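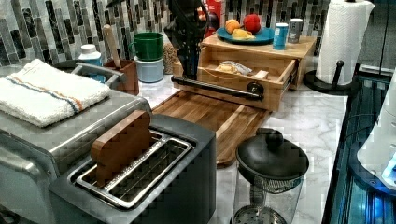 Lizeth Betancur wrote in after my last kitchen post to ask why anyone would give up good worktop space to a box with a drawer in it, when there are cupboards underneath for that sort of thing. Fair question! I've been thinking about it all week and I'm more in favour of the drawer than ever.

The Worktop, Continued

Posted July 23, 1999 by Jalen Alcantara

Filed under: Home & Hearth > Kitchen Corner

Print this page | E-mail this to a friend

Cupboards are where snacks go to be forgotten. I found a packet of crackers in ours in March that had moved house with us. A little drawer at hand height gets opened every day, so whatever is in it gets eaten, and the top of it is a second shelf for nothing. Ours has the fruit plate on it half the time, that lovely teal-blue one from the Sison market (I paid 5 for it and would have paid double).

And the fruit plate moves, which is the best thing about a plate over a bowl. You can pick it up with one hand and put it on the big board when you want to chop, and nothing rolls to the bottom and goes soft where you can't see it. Oranges last for ages like this. Bananas don't, but they never do with me.
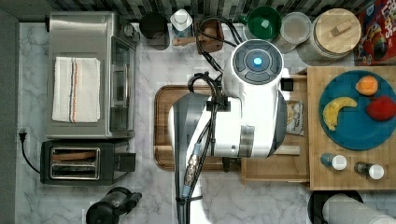
Fruit on the big board, toaster and oven over on the left.

The striped towel lives folded on top of the little oven and comes off before the oven goes on – please do the same if you copy me! I tried a hook from Titineck for a while and the towel was always on the floor.

Still to sort out: the spices. I like the small bottles with white caps out where I can grab them, but they wander all over the place and I end up hunting for the paprika with a pan spitting behind me. Lizeth suggests a narrow tray. I've seen one in the Salloser catalogue, 19 inches long, and I'm going to measure up tonight.

Next time, the shelf over the door, and what I did with all those jam jars.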